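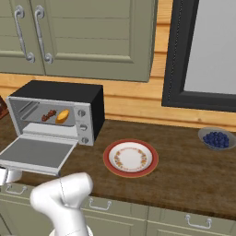
Scoring rules for open-door appliance tasks

Hala Ghanem
December

1/ Revised rules for how we score toaster oven tasks in simulation. They apply to every policy submitted to the Hattar kitchen set. If you only run drawer tasks, posts 6 and 9 still concern you.

2/ Start state. The door is either fully closed or fully down. No partial angles. Last spring we allowed partial angles and two teams reported the same task with different starting torque on the hinge. The results could not be compared and we pulled them.

3/ A lowered door counts as an obstacle from step zero. On this counter the door reaches out past the front edge, over the cabinets, and the arm comes in from below and in front. The planner must have the door in its collision model at its current angle. A static mesh of the closed oven is a failed submission.

4/ Contact with the door is allowed in one case only: the task is to close it. Any other contact above the force limit is logged as a fault, even if the task completes. The log line must give link name, body name and step number.

5/ Gripper under the door. We see this a lot in door-down starts. The gripper comes up from below and catches the front edge of the glass door. Rule: if any gripper body is below the door plane at the start, the first motion must move it clear before the wrist rotates. Retract, then rotate. Do not combine them.

6/ Knobs and handles. Three knobs on the oven panel, bar handles on the drawers. All of these are articulated in our assets and all of them can move if brushed. Record joint values before and after. A change over 2 degrees on a knob the task does not name is a fault. For drawers the limit is in millimeters, see the Hattar sheet.

7/ Food on the rack. Two items side by side on one wire rack. If the instruction names one, the other is a protected object. Moving it is a fault. Dropping it is a failure. These are separate columns. Please stop adding them together.

8/ Naming. Instructions may not depend on a guess about what the food is. The reddish-brown item on the left has been called bacon, sausage and jerky by three annotators. Use the asset ID in the log and "the item on the left" or "the brown item" in the instruction. Left and right are always from the camera view, never from the robot base.

9/ Distractors stay in the run. The bowl of blueberries has no role in an oven-to-plate task and still has to be there. Removing it to speed up physics changes the task. Zaid Sayegh measured the saving on the Nedovik build and it was too small to argue over.

10/ Plate placement. Item fully supported by the plate, gripper open, no contact between item and gripper, held for 40 steps. Resting on the rim does not pass. Resting on the rim and sliding inward during the hold does not pass either – the count starts when the item is inside the rim.

11/ Seeds. 29 fixed seeds per task, published with the set. Run all of them. If a seed crashes the simulator, report it as a crash and leave it in the denominator. Do not swap in a new one.

12/ Reporting. One table per task: success, fault, failure, crash. Then the physics step size, solver iterations and build number. We rechecked 583 archived runs for this revision and the most common defect was a missing step size.

13/ Simulation results do not count as a safety case for hardware. The force limit in post 4 is a scoring threshold. It was chosen to separate light contact from hard contact in this simulator and was never checked against a real arm or a real glass door. Anyone moving to the Clelten bench does a separate risk review first.

14/ The old sheet stays readable for anyone comparing past numbers. Do not mix old and new scores in one table.

Comments

Zaid Sayegh
For post 9, my test used the default contact settings. With finer meshes on the berries the cost may be higher. I can rerun it.

daredix_sim
Does the retract rule in 5 apply if the gripper is beside the door but not under it?

Hala Ghanem
No. Only below the door plane. Beside it, the normal collision rule covers you.

mk_controls
Can we get the knob limit as a config value? We have it hard coded in two places.

Hala Ghanem
Yes, it goes in with the seed file.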